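Odd Lights and Bad Footage: Notes for Session 2
Handout date: January 4, 2019

Hi all. A few of you asked me to write up what I said about the Plondlow sightings, so I'm going from memory and my own scribbles. Bring these with you next time, we'll be using the witness sheets again.

Quick recap. The Plondlow file has 331 reports of a light over the reservoir, nearly all of them from one December. Anselmo Amaral collected most of them by going door to door, and he asked everybody the same questions in the same order. I love him for that! You would not believe how many sighting files start with "so, how big was the craft?"

Things to write down before you even think about an explanation:

Time, and which clock it came from. A phone is fine. A kitchen clock gets a question mark.

Direction and height above the horizon. Use a fist at arm's length, like we practiced.

Apparent size. "As big as a dinner plate" tells you nothing unless you know how far away the plate was supposed to be. Get the witness to compare it with the moon.

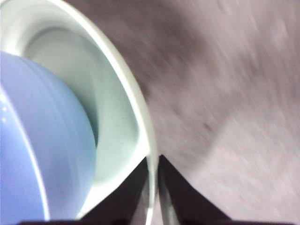
Sound, or no sound. Silence over open water is worth noting, and so is wind.

Speed: the trap

Okay, this is the part that went too fast in class. You can't get a speed from a single video unless you know the distance. All the footage gives you is an angle per second. The Stirnora clip is the one everybody shares, with the caption saying the object did over 3,000 miles an hour, and that number came from someone assuming it was behind the hills. Put it a few yards from the lens and you've got a beetle.

Daiane Dantas went through the clip one still at a time (84 of them, poor woman) and found that the blur gets longer toward the end while the shape stays soft the whole way. That fits something close and out of focus. It doesn't prove it, and she says so in her write-up, which I wish more people would do.
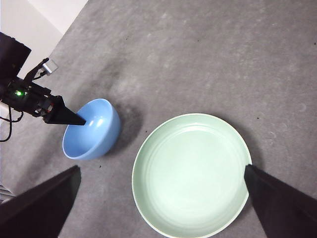 So when you read a speed in a report, go hunting for the distance first. If it was measured from two places, great, draw the triangle and check it. If one witness guessed it at night, put the speed in brackets and move on with the rest of the sheet.

For next time: read the Teixeira statement and the Trodel statement side by side. Same night, same light, supposedly. Mark every place they disagree and don't try to fix it yet. I'd like to hear which one you'd phone first and what you'd ask.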